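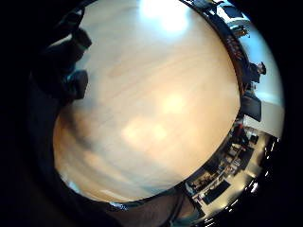 *Round table, pale wood finish.*

**Werkeo opens Kustcombe folding room, March 23, 2023**

Big round table, daylight, space to fold. Bring knits, jackets, whatever's in the pile. Sessions run 23 minutes, five people max, no booking neded.

Navy stuff first this week.

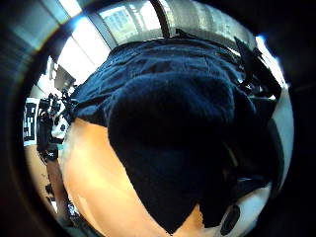
Glenys Grimshaw would fold sleeves in before the body, every time, and says dark knits should never go on hangers.

Short sleeves get the same treatment. Sleeves in, hem up, done. Next round in November, details to folow. Press: ask for Prustetti. 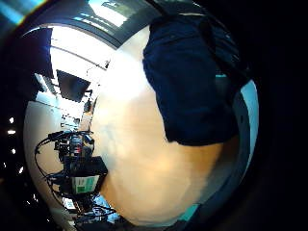
Plain tees welcome too, any size.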